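15 October 2025

Flancombe pump panel, second day on the intermittent trip.

Ekua rang first thing to say the panel had gone out again overnight, same as before. Main contactor dropped, no fault lamp, reset on the first press. Marijke thinks it is the supply. I am less sure, as the other two panels on that feed stayed up.

Went through the stop circuit with Desta. All readings taken with the panel isolated and the field wiring lifted at the terminals.

Stop button, NC contact: steady when left alone. Twist it slightly in the panel hole and the reading jumps about. The locking ring was barely finger tight.
Start button, NO contact: fine, clean make and break.
Contactor coil: reads the same as the spare.
Overload: contact good, setting matches the motor plate.

So the stop button is the main suspect. The contact block sits on a plastic latch and the latch has a crack on one side – small, but enough for the block to rock when the pump is running. Vibration at that end of the building is bad. Lachlan measured it in February and his note is still in the folder.

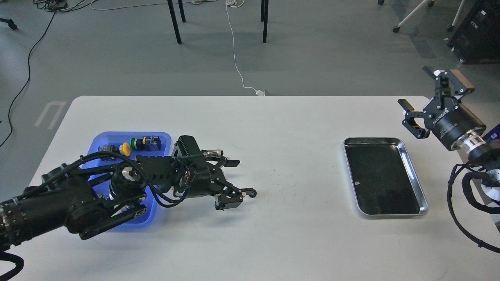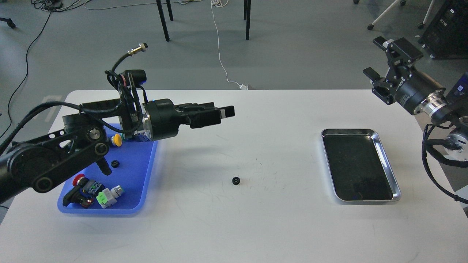
Bench, white table. Push buttons and switch block in the blue tray, first photo.

Babatunde wants to know whether we should change the buttons on every panel while we are at it. The Selteo sheet he found says to inspect the contact blocks every 3,000 hours, and the Flancombe pump is past 4,000. I would change the stop buttons on all three and leave the start buttons alone.

Also found terminal 8 with two ferrules in it, one of them hardly gripped. Remade both and tugged them. Drawing shows only one wire there, so either the drawing is old or somebody added a remote stop and never marked it up. Asked Sara at Malinowski for the latest issue.

To do
Order 5 contact blocks, screw fixing if they have them
Trace second wire from terminal 8
Desta to fit logger across the coil before we re-energise
Return Ekua's long test leads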